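发件人:纸手艺邮件组成员
主题:回复:书脊老是歪,到底是胶的问题还是纸的问题?
日期:2025年4月27日

大家好!

先回上一封信,原文我留在下面,省得大家往回翻。

> 各位好,我是三月份才加进来的新人,之前一直潜水。
> 最近迷上了自己缝本子,照着书做了几本线装的小册子,内页都还行,
> 可是一包硬壳封面就出问题。书脊那里总是歪,合上以后封面和封底
> 对不齐,差那么一点点,看着特别难受。还有就是环衬贴上去第二天
> 就起皱,像泡过水的报纸。
> 我用的是白乳胶,纸是文具店买的普通卡纸。有人说是胶太稀,
> 有人说是纸纹方向不对。纸纹方向到底怎么看啊?
> 另外想问问,新手有没有必要买压书机?看了价钱有点下不去手。
> 先谢谢大家了!

看到你这封信我差点笑出来,因为我头一年做的本子全是这个毛病,一本都没跑掉。我妈到现在还拿其中一本记菜价,那书脊歪得,放在桌上像在鞠躬。

先说纸纹,我觉得你的问题八成在这儿。纸是有丝缕的,跟布一样,顺着纹好折,逆着纹硬邦邦。看方向最简单的办法:拿一张纸,轻轻对弯,先别折死,手掌压一压感觉一下弹力,再换个方向弯一次。哪个方向软,纹路就是顺着那条弯线走的。卡纸特别明显,薄纸要是摸不出来,就裁一小条,一面抹点水,它会自己卷起来,卷成的那个小筒的轴就是纸纹的方向。我刚学会的时候到处试,连挂历都没放过!

做书的规矩是,所有的纸和板,纹路都要跟书脊平行。内页、环衬、封面纸、硬板,统统一样。只要有一样横过来了,上胶以后它往这边涨,别的往那边涨,两边一较劲,要么皱要么翘。你说环衬第二天起皱,我猜就是环衬横着裁了。为了省纸横着裁,这个我太懂了,我也干过(还干过好几次)。

内页我用的是Hisgate的米色书写纸,挺软的,铅笔钢笔都不洇。封面板用灰板就行,两毫米厚的刚好,再厚新手裁不动,裁到一半刀一歪,整块板就废了。环衬我喜欢用厚一点的纸,200克上下浮动都能接受,但我自己手边常备的就是200克的。有次贪漂亮买了240克的,折起来中间裂了一道白印子,心疼。那种厚度还是留着做书签、做卡片吧。

再说胶。白乳胶能用,但是直接从瓶子里挤出来刷,干得太快,你还没对齐它就抓住了,一着急再揭起来重贴,纸就毛了。我现在是白乳胶和浆糊掺着用,包封面的时候浆糊多一点,留出挪动的时间;粘书脊的时候乳胶多一点,要它牢。比例我从来没正经量过,搅到像酸奶那样,刷子提起来慢慢往下滴就差不多了。刷的时候从中间往四边赶,底下垫废纸,刷完一张就抽走一张,千万别图省事在同一张废纸上刷第二遍,边上的胶会蹭到正面,擦都擦不掉。

刷子我用Eltano那种扁头的,毛不太硬,用了很久只掉过几根毛。用完马上洗,我有一把就是接了个电话忘了,回来变成一把小铲子。

然后是你最关心的书脊歪。除了纸纹,还有一个地方很容易出错,就是封面板之间的间距。封面其实是三块板,封面板、书脊条、封底板,中间留两道沟,本子打开合上全靠这两道沟。你要是两道沟不一样宽,合起来必歪。我的土办法是裁两条一样宽的灰板当垫条,摆板子的时候夹在中间,摆好了再抽出来,比拿尺子量准多了。尺子量的时候眼睛一斜就差半毫米,半毫米在纸上看不出来,合起来就看出来了。

书脊条的宽度也别照着书上写的来,一定要等内芯缝好、压实了以后再量。书上给的数是按人家的纸算的,你换了纸,厚度就变了。我做过一本162毫米高的小开本,照抄教程上的书脊宽度,结果内芯塞进去晃里晃荡的,像小孩穿大人鞋。后来把书脊条拆下来重做,封面纸撕坏了一半,只好拿一条布贴上去遮丑。没想到朋友都说那条布好看,问我是不是故意的,我就说是啊是啊。
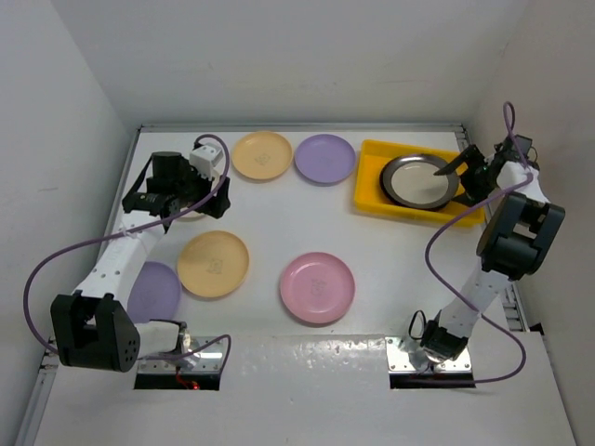 压书机的事,我劝你先别买。我刚开始也心动,Volmont那款铸铁的在收藏夹里躺了快一年,要2000块,每次点开看看又关掉。后来我就用两块切菜板(专门买的,没切过菜!),上下一夹,本子四周垫上烘焙纸,再压上几本大字典,效果一点不差。要紧的是压的时间够长。包完封面至少要压一整夜,我一般压到第二天晚上,中间换一次垫在环衬里的吸水纸。你那个环衬起皱,说不定也有压得太短的缘故。胶里的水没走干净就拿出来翻,它自己在外面干,当然想怎么皱就怎么皱。

要是你做顺手了,一个月要做好多本,那再考虑买。二手的也可以看看,木头的那种两根螺杆拧的就够用,买之前把两块板合起来对着光瞧,中间透光的就别要。

缝线我也顺嘴说两句。你信里没问,但是内芯缝得松,后面怎么包都救不回来。线我用Kouris的蜡线,打结不滑。每缝完一帖就顺着书脊的方向把线拉紧,注意是顺着拉,别往外垂直拽,一拽纸孔就豁了。缝完以后把书脊对着桌面墩几下,墩齐了再上第一道胶,上完胶先放着,等胶干透再贴纱布。我性子急,总想一晚上做完一本,做坏的几乎都是那种晚上赶出来的。

对了,裁纸的刀片要勤换。我以前觉得还能裁就接着用,后来发现毛边都是钝刀拉出来的。现在裁灰板我一本换一片,也不贵。裁灰板别想一刀下去,轻轻多走几遍,头两遍就是划个道,后面自然就顺着道走了。钢尺背面贴一条美纹纸胶带,不打滑,手指头也安全些。

你下次再做,可以先拿便宜纸做一本巴掌大的,全套步骤走一遍,哪一步不对劲马上就知道,坏了也不心疼。我换新纸的时候到现在都是先做小的,攒了一抽屉小本子,过年的时候全被亲戚家小孩拿走画小人了。

还有,组里要是哪位用过甲基纤维素代替浆糊的,麻烦也说说?我看有人说夏天浆糊容易发霉,换成这个就不怕,但我怕它粘不牢,一直没敢试。我家厨房一到梅雨天,调好的浆糊隔一天就有味儿了,只能现调现用,每次都剩小半碗,倒掉又可惜。

新人同学,你做好了记得来信告诉我们歪没歪!

祝手稳,胶不干太快。

——一个家里全是歪本子的老组员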